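# Labeling and Zoning the Stockroom: Questions We Get a Lot

Hello, and thank you for reading before writing in! Most of what follows started life as an email from somebody setting up shelves for the first time, and Munther Bataineh and I have answered these so often at Hisby that it seemed kinder to put everything in one place. If your small stockroom is in the usual state (boxes wherever there was a gap), start at the top and skip around as you like.

## How many zones should I have?

Fewer than you think. We use one letter per bay of shelving, and I'd be very wary of going past 8 in a single room. The Undetti room started out with a separate letter for every single shelf, and people spent more time reading signs than fetching boxes. When we went back to one letter per bay the grumbling stopped within the week.

## Do I need a label printer?

No, and please don't let the lack of one hold you up. A fat black marker and small squares of plain white paper will get you a very long way. Write large and fill the square. If your handwriting is like mine, hand the marker to somebody else – it's well worth the small blow to your pride. Printed labels look lovely and you can always move to them once the layout has stopped changing, but in the first couple of months it changes constantly.

## What should the label say?

The letter and the word for "zone" in whatever language the people doing the picking read most comfortably. Where the team reads Chinese that means the letter followed by 区, so A区, B区 and so on down the room. Leave everything else off. We used to add the product family underneath, and then the products moved and the label was telling fibs.

## Where does it go, on the shelf or on the upright?

On the front face of the upright post, please, at a height where you can read it without stooping. A shelf edge is tempting because it's wide, but shelves get moved up and down and boxes get parked half over the edge, and then your letter has vanished. The post stays where it is. Pick one side of the bay and stick to it all the way along (we use the left post), or people will be forever wondering whether the letter belongs to the bay they're facing or the one next door.
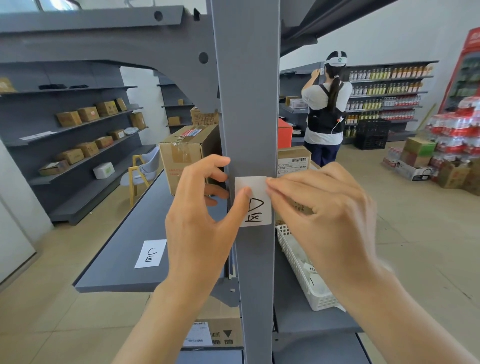

Use both hands when you put it up. Hold one edge still with your thumb, get the label straight, and then smooth it across with the fingertips of the other hand so there's no bubble in the middle. Wipe the metal with a dry cloth first. Shelving picks up a fine dust that you can't see, and it's the main reason corners lift.

## Should I write them all first or go one at a time?

Write the whole set at the table, with a few blanks to spare, and carry them in a little basket or tray that can sit on the shelf next to you while you work. Lay the next label out before you stick the current one. It sounds fussy, I know, but Munther once did half a row at Hamdan with two E's in it, and we only found out at 4 in the afternoon when somebody had put 300 tea strainers in the wrong one.

## Do the boxes need zone letters too?

We don't put them on. A carton that came by courier already has plenty going on – shipping label, barcode, arrows, tape – and one more scrap of paper is easily missed. Keep the zone letter on the rack and keep the box's zone in your stock list. Do turn each box so its own label can be read without lifting it down, though. That one habit saved us more time than any of the rest.

## Is this enough for a bigger place?

It depends how many lines you carry. The Midow room holds almost 3000 items and gets by on letters plus a shelf number, counting up from the floor, so you'd look for C2 or F4. Past that size I'd want to talk it through with you, as the walking distance starts to matter more than the signs do.

## How often do you replace them?

We walk the room in June and swap anything curled, faded or scribbled on. It takes 2 people less than an hour, including a sit down. In between, if you notice a corner coming up, replace the label then and there from your spare blanks. Tape over the top works for a while and then yellows, and it's a misery to scrape off.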